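CLESMONT FILM SOCIETY
Minutes of the programming meeting, 6 July 2021
Back room of the Lunix cinema

Present: the chair, the secretary (taking these minutes), the programmer, the projectionist, the members' representative and two ordinary members who had come about the seats.

Apologies: the person who handles the website, which explains the website.

1. Minutes of the last meeting

Approved with one correction. The programmer did not "storm out" during the discussion of subtitles. The programmer left to move a car. The secretary has amended the record and kept the original.

2. The fall opener

The meeting returned to the question it has been returning to since spring: which book adaptation opens the season in September. Two titles are left. The first is Taltis, the family drama taken from the long novel of the same name. The second is The Hoarau Letters, which is shorter, cheaper and has a horse in it.

The programmer spoke for Taltis. The novel runs to 456 pages and the film leaves out the second marriage, the flood and most of the aunt, and in the programmer's view is better for all three. The members' representative had read the book twice and said the aunt was the point. The chair asked whether anyone else present had finished it. One member had reached page 179 and was enjoying it so far. Discussion then had to stop for a few minutes while it was agreed what could be said in front of this member.

The projectionist asked that running time be considered, as the last bus leaves when it leaves. Taltis would need an early start or an intermission. The chair is against intermissions on principle. The projectionist is against the principle.

Vote: Taltis four, The Hoarau Letters two, one abstention (page 179). Taltis will open the season, with an early start and no intermission. The projectionist's objection is noted here at the projectionist's request, and in capitals on the back of the agenda.

3. Guest for the opening night

The distributor has offered a video call with one of the lead actors after the screening, lasting 17 minutes. The secretary asked if this could be rounded up and was told it could be rounded down.

Audience questions will be collected on cards beforehand. The members' representative will sort them and remove any that are really short speeches. Questions about what the actor is doing next are allowed. Questions about whether the actor remembers visiting Clesmont as a child are not, following last year.

The programmer wants the first question to be about learning the accent. The chair thinks every interviewer has asked that already. The programmer said yes, and the answer is good. Agreed: accent first.

4. Tickets

The house holds 300. Members get first booking for one week, after which the public may have what is left. A proposal to charge extra for the opening night was discussed and dropped when it was pointed out that everyone in favor gets in free.

The two members who had come about the seats were heard. Row F is still not right. The Lunix has been written to and has replied warmly, on the subject of row G.

5. Book and film evening

A discussion night will be held the week after the opener, for people who have read the novel, people who have only seen the film, and people who mean to read it. The three groups will not be seated separately, though the idea had some support.

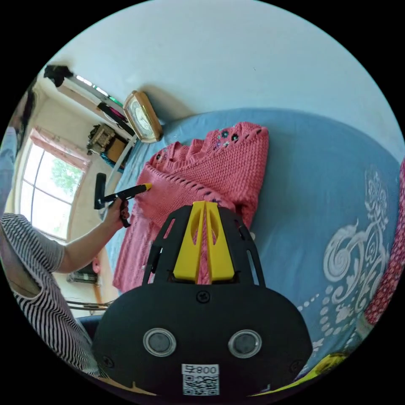

Do I need to have read Taltis before the discussion evening?
Seeing the film is enough, but the ending of the book will be talked about openly after the coffee break, so anyone still reading should plan to leave then or cover their ears.

The wording of this notice was agreed after four drafts. The programmer wished it recorded that the first draft was fine.

6. Any other business

The popcorn machine. Deferred.

A member suggested a season of films better than their books. The members' representative suggested a season of one. The programmer will bring a list to the next meeting, with reasons, and has been asked to keep the reasons to a single page.

Actions
Programmer: confirm the Taltis booking and the start time with the distributor.
Secretary: write to the Lunix again, underlining the letter F.
Members' representative: question cards, and a box to put them in.
Projectionist: test the video call on the big screen, with sound.
Chair: finish the novel.

Next meeting in September, before the opener, same room. The secretary will bring a fan.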